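Chapter 4
Why Clothes Fit the Way They Do: Knits, Wovens and Stretch
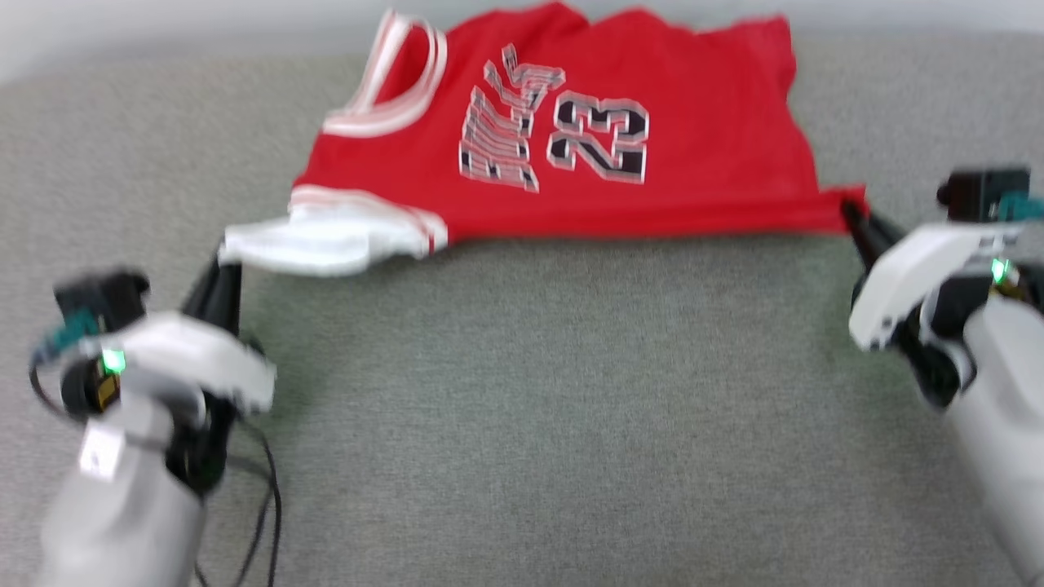
I learned most of what I know about fabric by ruining it. My first sewing project was a pair of pajama pants cut from a woven cotton, using a pattern meant for a knit. I got them up as far as my knees. The pattern envelope had said "stretch fabrics only" in small print, and I had read that line the way I read most small print.

So let's start with that line, because this whole chapter hangs on it. In the last chapter we followed fiber as it was twisted into yarn. Now we need to turn the yarn into cloth, and there are 2 main ways to do it. You can weave it, crossing one set of yarns over and under another, or you can knit it, pulling loops through other loops. (Felt and lace go their own way, and I'll get to them in Chapter 6.)

Grab a dress shirt and a T-shirt if you have them handy. Pull the dress shirt along its length, then across. Hardly any give, right? Now pull it corner to corner. It moves! That diagonal is called the bias, and dressmakers have been getting soft, clingy skirts out of it for a very long time. Do the same with the T-shirt and you'll feel it give in nearly every direction, usually most across the body. Those loops are changing shape under your hands, getting wider and shorter as you pull.

Sports clothes are where this gets fun. A basketball jersey has no sleeves, no buttons and no zipper, and it still has to go over a head and let both arms swing up. Part of that is the cut, with its deep armholes and roomy body, and part of it is the fabric, which is nearly always a knit. The edges matter too. A raw curved neckline stretches out of shape fast, so it gets finished with a band, often in a second color, cut a little shorter than the opening it's sewn to. I once cut mine the same length as the opening, and the neck stood up like a ruffle.

We'll measure stretch as a percentage. Mark off a length of fabric, pull it until it resists, and compare. My favorite practice cloth, a cotton jersey I bought from a mill shop in Jirkdale, stretches 35 percent across and a good deal less lengthwise. Yours will be different, and I want you to write the number down before you read on.

Words to know in this chapter: warp, weft, bias, course, wale, recovery, ribbing.

4.1 Looking at a woven cloth up close

You'll need a magnifying glass, a pin and a scrap of plain cotton with one frayed edge.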